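About Pevthorpe

Pevthorpe makes and repairs control panels: the flat things with knobs on them that tell bigger things what to do. If you have ever stood in a bakery, a car wash or a small theater and turned a dial, there is a fair chance we have had that dial on a bench at some point, with its back off.

We have 21 people, one building, and a coffee machine that predates most of the staff. The company began as Kapoor Instrument Repair, in the back half of a carpet store, and took the name Pevthorpe when the sign painter gave us a better price on it. The Kapoor name survives on the mailbox and on several invoices a year that we still have to send back.

How the work gets done

Every panel that leaves here has to be tested, and testing a panel means turning every knob on it, all the way up and all the way down, while somebody watches a meter. For most of our history that somebody was whoever had annoyed the shop manager. A long day could mean 70 panels. People developed a thumb. We had a drawer of wrist braces in assorted sizes, and new hires were shown the drawer on their first morning, along with the fire exits.

Two years ago we started handing the turning over to robot arms. We call the project Wolto, a name chosen by vote from a list that contained worse. Wolto now does the knob work on our three commonest panels. Before a new panel goes anywhere near the bench, we build the job in simulation and let the arm make its mistakes there, where a crushed knob costs nothing and can be put back with a keystroke. It makes plenty. The first routine we wrote took 124 tries before it would turn a knob without also attempting to turn the table.

What changed, and what didn't

We promised at the start that no one would lose a job to Wolto, and no one has. Six people who used to test panels now do something else for most of the week. Two write and fix the arm's routines. Three moved to repair, where the faults are stranger and the company is better. One went into customer service and says she misses the knobs, which we have decided to take as a joke.

Some of it has been less tidy. Watching a machine work is duller than working, and we underestimated that badly. We now rotate the watching every hour. The old testers could feel a gritty knob through their fingers, and the arm can't, so each batch still gets a human hand on it before it's boxed. Pay for testers went up a grade when the job became running the arm, after a discussion that was longer than management would have liked and shorter than it deserved.

The wrist brace drawer now holds takeout menus.

Visiting and working with us

We're open to customers on weekdays from 8 a.m., and the coffee is free for reasons that become clear on tasting it. Repairs on older Mikero panels are still done entirely by hand, and the wait is longer. Openings are listed on our jobs page. You don't need to know robots to apply. Patience with small parts helps.

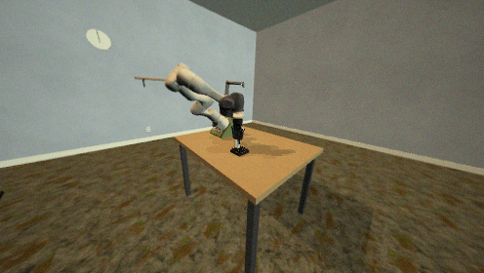
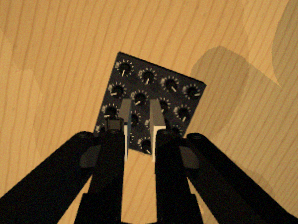 Wolto in simulation: the arm at its table (first) and the gripper over a panel of knobs (second).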